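Notebook, robot cell 2
14/06/2019
Open day at Worano, our part

Writing this the same evening, before I forget. Some is for me, some is for whoever runs the table next time. Please add your own remarks under mine.

We opened the door at ten and closed at four. The front desk gave out 42 badges for our room, but people also came in without badge, so the real number is higher. Most visitors stayed for one build and then went to the Mellor hall for the coffee. One school class stayed much longer and sat on the floor, which was fine, but next time we should put tape on the floor so they know where the arm can reach.

Setup before opening. Tromis controller started at the second try. The first time it complained about the hand not being found. I unplugged the hand connector, plugged it again, and the message was gone. Same thing we saw in February. I still think it is the connector and not the software, but I have no proof. Somebody should order a new one from Rovau, I will write the request tomorrow.

Speed was limited to the slow setting for the whole day. Visitors asked many times why it is so slow. My answer was that we keep it slow when people are near, and they accepted it. Only one man was not satisfied, he said that his machine at work is faster. It probably is.

The build program. We used the short one, where the arm takes a brick from the pile on the back of the pad and puts it on the green plate. The long program with the stairs I did not dare to show, it failed two times in the rehearsal and I did not find the reason. In the log there is a grasp force warning at line 1,101 and after this the wrist waits forever. I saved the log in the shared folder under the open day name.

What visitors liked the most was to choose the next color. We did not plan it. A girl asked if it can take the pink one, I changed the order on the screen, and from then on everybody wanted to choose. It costs some seconds for each change and the people wait happily. I would like to have a simple page with color buttons for this, so that they do not have to ask me.

Problems during the day:

11:20, brick dropped between pile and plate. Picked it up by hand with the arm stopped.
12:45, brick not pressed down enough, the next one pushed it sideways. I raised the press force by one step and it did not happen again.
14:10, false grasp. The fingers closed on two bricks which were stuck together, and the program thought it was one. We must separate the bricks before start. I knew this and forgot.
15:05, the sun came to the table and the camera lost the green plate. Closed the blind, recalibrated, lost ten minutes. The plate is too shiny for that hour. Maybe a matte one exists.

Questions which I could not answer well: how much the hand costs (I do not know if we are allowed to say), how many grasps before the fingers are worn. For the second one I said 3,000 because this is our service interval, but it is not the same thing. Please, somebody correct me if you know the true number.

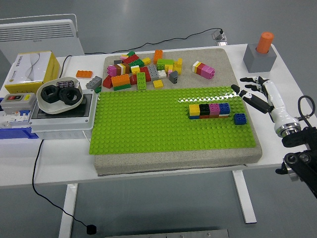
Brick table with the hand open at the right, two-layer row on the green plate, mixed bricks on the strip behind.

About the row. Yellow, black, pink, blue on the top layer, the order is good to keep for comparing with the log. The single dark blue one more to the front and right is not part of the row, so do not count it as a placement when you go through the files.

The pile behind the plate is too mixed for this program. There are bricks on their side, bricks leaning on others, and several assemblies. The long striped stick farther right, with the white and the pink end, should be taken apart also. The arm cannot use it and it only takes space from the pad.

The electrical parts at the left side of the table belong to the other demo. I would prefer to have them on their own table, two demos on one top is too tight, and visitors mix up the explanations. If we must share again, then at least a line in the middle.

To do:
Request to Rovau for the hand connector.
Look at the wrist wait in the long program.
Sort the bricks, single ones only.
Color buttons, ask the Tromis people if their screen page can do it.
Tape on the floor.
Check the blind, the cord is almost broken.

Arm parked and power off at 16:40. Key is in the drawer.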